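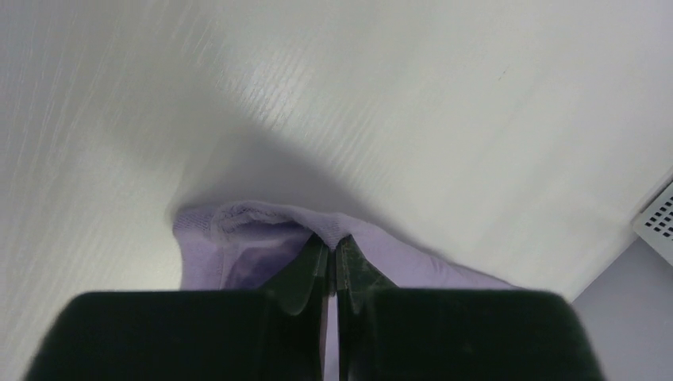
Folded hem on the lavender piece, white table

Creases and hem curl in thin knit before folding

I fold laundry on a white table with a faint wood-grain finish. Heavier pieces come out flat. The thin lavender one does not: the hem rolls over on itself, and if I lift it by the hem the rest hangs in loose folds and lands crumpled. I would like a repeatable method that avoids ironing. The dryer is a Keden, spin speed set to 800. Is the fault in the spin or in the handling?
Posted by Uveck, 13 replies hidden

Radosław Wysocka
Mostly handling, though 800 is high for thin knit if the load then sits in the drum. Take it out promptly. On the table:

1. Spread the cloth with the long side towards you. One end may stay crumpled at this stage. Keep the basket in a back corner and the finished pile in the other, so the middle stays clear.
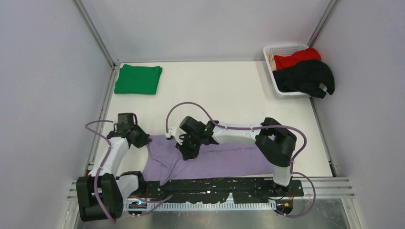 2. Hold the top edge at the middle and draw the crumpled end outwards along the table. Do not lift it. Lifting lets the weight of the fabric pull the hem out of line.

3. Turn the hem back with a fingertip and press for up to 8 seconds. Stitched hems on ribbed fabric curl towards the side with less tension, so press from the other face - the curl returns more slowly.

4. Fold in half, then in half again, and add it to the pile. A flat rectangle keeps its shape under the next item.

A smooth table helps with step 2 but lets the cloth slide in step 4. I put a hand flat on the near half while folding.

Ornulov
Just roll it. Mine are all rolled, no creases.

Wilczyńska
Rolling does not fix a curled hem, it only hides it. Agree with the steps above, except that I press the hem before spreading the rest. Also check the care label before changing the spin.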